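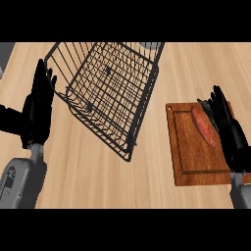

Sim kitchen, two hands, one basket, one cutting board. Green veg in the right hand, and I think the other one is a sweet potato.

Okay, a thread on what we've been up to at Stirkoron this January, as I've been grinning about it all week and my family has stopped listening.

We're collecting demos for a two-handed policy, all in simulation for now. Somebody drives both arms, does the task start to finish, and every joint angle gets saved along with the camera view. The task is vegetables from the board into the wire basket.

We have 125 demos we're happy with and 18 we threw out. Most of the 18 were mine! I rush the grasp and the thing rolls.

Leif Ingvarsson is our best driver by a mile. His trick is to slow way down right before the fingers close – then the policy gets lots of frames of the part that matters. I've been copying him and my demos look so much better.

Wire baskets are a pain in sim, by the way. All those thin bars mean a ton of contacts, and our first version of the physics would fling the basket off the table if a fingertip so much as brushed it. Etenesh Teshome swapped in simpler collision shapes and it behaves now. I owe her a very large coffee.

We also shuffle things between demos: basket angle, where the board sits, which vegetable goes where. Our early batch of 67 had the basket in one spot every time and the policy learned that spot and nothing else. Move it a little and it would reach for thin air.

Next up is handing an item from one hand to the other. Leif has two practice runs saved and they are lovely to watch. If you've collected handover demos with multi-finger hands, please tell me how you reset between tries – I'd love to compare notes.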